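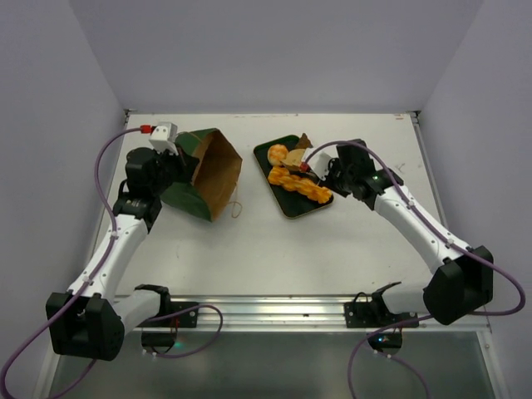

Food & Drink > Local Business > Interviews

March 2, 2022

Packing bread is the part of the job most customers watch most closely, according to the woman who runs the counter at Kindport, a bakery with one shop and a stall at the Saturday market. She has been serving there for ten years. We met after closing, at the table in the back where the bags are kept, and talked for an hour about rolls, pastries, paper and string handles.

She started on the ovens and moved to the front when her wrists got bad. "I thought it would be easier," she said. "It is easier on the wrists. But when you bake something wrong you can hide it. When you pack something wrong the customer is standing there."

Her method begins with the tray. Everything in an order goes on to one tray before a bag is touched, and the customer gets a look at it. Kindport uses dark trays for this. She says pale pastry disappears on a white plate, and people want to see what they are paying for.

"They change their minds at the tray," she said. "They see the plait next to the roll and say, can I have another roll instead. Fine. If it was already in the bag I would have to get it all out again, and every time you take a pastry out it leaves a bit of itself behind."

The bag comes next. She lays it on its side with the mouth towards the tray and slides the long breads in first. I had assumed you would stand a bag up and lower things into it, and I told her so. She said most new staff do the same, and it is the first thing she corrects.

"A plaited loaf is stiff on the outside and soft in the middle. Hold it by one end over a bag and it bends, and then the crust cracks. Lay the bag down and you only have to push it along." The round rolls go in after, against the loaf, so that it does not shift about. Flat pastries and the triangular ones go in last and end up on top when the bag is lifted. Anything with a filling that might leak gets its own sheet of paper.

She is particular about hands. One holds the bag open at the rim and stays there until the last thing is in. The other does the moving. "If you use both hands for the bread, the bag shuts. Then you are poking at it with a baguette, and it looks terrible."

Tongs are used for sweet things and fingers, gloved, for nothing that can be helped. She prefers tongs with flat ends. The shop had a set with teeth when she started and they left marks in the tops of the rolls.

The bags themselves have been through several changes. For years Kindport bought plain brown ones from a supplier called Jaber, without handles. People carried them under the arm, which squashed the pastries. In November the shop moved to bags with string handles from Bravow, and she was against it at first.

"I thought the string would pull out. With a small order it doesn't. With 6 rolls and a loaf I still put my hand underneath when I pass it over, and I tell them to do the same." The handles also get in the way while packing. She lets them hang down outside the mouth of the bag before anything goes in, otherwise one gets caught under the loaf and has to be fished out.

She has views on colour too. Printed bags look better going down the street, but she will only have print on the outside. The inside should be bare paper. "It is bread. It is lying right against it."

I asked whether people bring their own bags. More do than before, mostly cloth ones, and she is happy to fill them. Cloth will not stay open by itself, so she asks the customer to hold it. Some of them look surprised to be given a job.

At the market the stall has less room, and the tray and the bag have to share one small folding table. There she sets the tray at an angle, with a corner towards her, to make space for the bag beside it. A regular once straightened it for her while she was getting change. "I turned it back when he had gone," she said.

New staff get three mornings with her before they serve alone. The first is only packing, with bread from the day before. She has them fill a bag, carry it to the door and back, and tip everything out to see what has broken. Four pastries out of ten is usual on the first go — she doesn't mind that, and the broken ones get eaten.

Her advice for anyone taking bread home was short. Open the bag as soon as you get in. Take the pastries out first and put them on a plate, and leave the loaf in the paper until you want to cut it. Don't put any of it in the fridge.

She had a roll herself while we were talking, torn in half, with nothing on it. Then she folded the spare bags flat and put them back on the shelf with the handles all facing the same way.

14 shares
3 comments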